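Let the Cable Stay on the Syllabus

By Imre Vincze
Apr 12, 2020

Every spring the people who run our robotics elective argue over what the second-half project should be, and every spring somebody proposes dropping the cable. I want to make the case for keeping it, because this year the proposal came close to passing and I expect it back in August.

For readers outside the department, the project goes like this. Student teams of six get time on a two-armed robot. They are given one long white cable, some small household objects and a table. By the end of the term they have to submit a set of recorded trials in which the arms handle the cable and at least one other object, along with a written report that explains the trials that failed. The Drinov team wrote the handout when the course started and it has barely changed.

The complaint is that the cable is unfair. A block is the same block on Monday and on Thursday. You can measure it, put it in a simulator and write a grasp for it before you ever book the lab. A cable has no shape you can write down. A team can spend two sessions on one loop while the team that drew the sorting task, back when we offered a choice, was already polishing its slides.
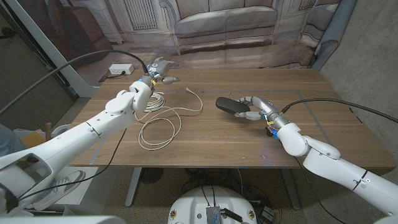

Cable on the left, second object on the right. Teams choose how to divide the work between the arms.

All of that is true, and I don't think it counts against the project. The students in this elective have already passed two courses in which everything was rigid and everything had a known size. They are good at it. What they have not had is a problem where the object changes every time they touch it, and most of the jobs they say they want are full of those: wiring, laundry, bedding, bags, hoses. If we send them out having only moved blocks, we have taught them the part they could have picked up from a manual.

There is also the matter of the report. I have graded these for six years. Reports on rigid objects tend to read alike. The grasp missed, the calibration was off, we fixed the calibration. Reports on the cable are longer and messier, and I learn things from them. One team this year wrote a page and a half on what should count as a failed trial if the arm lifts the cable and then loses part of it. They disagreed among themselves and put both positions in. I gave it a high mark. I would like to see more of that kind of writing from engineering students.

A second complaint, and a more serious one, is about money and hours. Each team gets a fixed block of robot time, and the Raudsepp lab, which shares the room with us, would be glad to have some of it back. The class logged 1,256 trials this term. Someone at the March meeting asked how many of those were any use. My answer was that we did not know yet, and that a student log is supposed to have a lot of bad trials in it. I stand by that. If we had wanted clean trials we could have had the teaching assistants do them.

I will grant that the hours could be spent better. Too many teams show up for their first session without a plan and use most of it deciding where to put things. The tape on the table helps, and so does the printed living room behind it, which is there so that the recordings have the same background for every team. A required one-page plan, signed off before the first booking, would help more. I have asked for this twice.

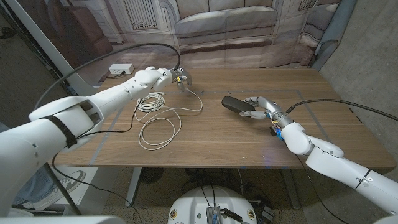

Two different hands on the two arms, with the taped work area on the table.

The choice of hands is another thing people bring up. We let teams put a two-finger gripper on one side or use the many-fingered hand, and critics say this makes the results hard to compare. It does. It also forces a decision early on, and the students have to defend it. The two-finger gripper is simple to command and closes the same way each time. The fingered hand gives you far more options and far more to get wrong. In my experience a team learns a good deal from having to say why it picked one over the other, and a team that picks badly learns it faster. I would not want us to settle the question for them in the handout.
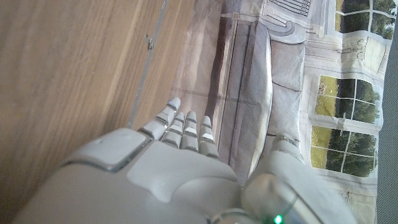 Fingers do take time to learn. Teams that go this way usually spend a full session only on opening and closing, checking that each joint goes where the software thinks it goes, and there is always one student who finds this boring and says so. My view is that it is the most useful session of the term. A student who has watched four fingers and a thumb move separately stops talking about "the grasp" as if it were a single thing.

What would I change, then? The plan, as I said. I would cut the final presentation from twenty minutes to ten and give the time back to the lab. I would cap the number of trials a team can submit at 200, so that choosing among them becomes part of the work - at the moment some teams hand in everything and leave the sorting to me. And I would drop the Rekudora prize, or at least stop giving it to the team with the highest success rate. It rewards the group that found the easiest way to lay the cable down before starting, and the students know it.

The replacement that has been suggested is the Vinon kit, a bin of plastic parts with a ready-made scoring sheet. I have nothing against it. It would suit the first-year course well, and I would help set it up there. It comes with a solution guide, though, and by the third week every team would be working from the guide.

The vote is expected before the fall schedule is fixed. Anyone on the teaching side who wants to read this year's reports before then can ask me for them. The one with the page and a half on failed trials is near the top of the pile.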